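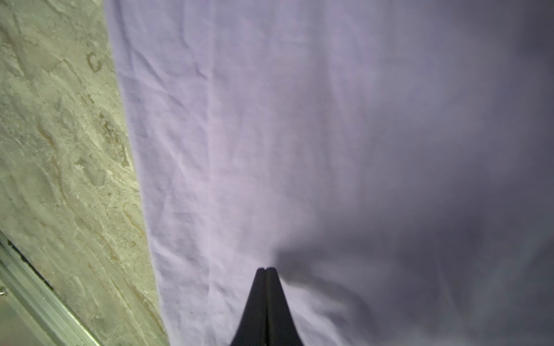
The Lavender Sheet

The sheet had come to her from her aunt's house at 1631 Plava Road, along with a soup ladle and a box of buttons, and it had never once in its life been folded properly. It was a soft thing, nearly white if you caught it by the window and quite purple if you didn't, and she spread it over the stone-patterned tabletop every March to decide whether this would be the year she let it go.

She smoothed it with the flat of her hand, starting from the middle the way her aunt used to do, and the creases moved over politely and settled down again a little farther along. There must have been 1000 of them, she thought, and then, because she was tired and it was nearly supper, she made it 3000.

"You want ironing," she told it.

The iron was in the hall closet behind the winter coats, and getting it out meant moving the coats, and moving the coats meant finding the blue one with the missing button, which would send her to the button box, and there went the evening. She knew herself pretty well by now. So she sat down instead and rested her elbows on the cloth, and after a while her cheek as well.

It still smelled of the cupboard on Plava Road - soap, and pencils, and something like pears. She had slept under it at seven years old with a fever, and her aunt had sat up beside her reading the seed catalog out loud, all the beans and then all the squashes, in a voice fit for church.

When the kitchen clock said 2 minutes to six she got up and put the potatoes on. The sheet stayed where it was. She ate her supper standing at the counter, with her plate in her hand, and looked over at it now and then.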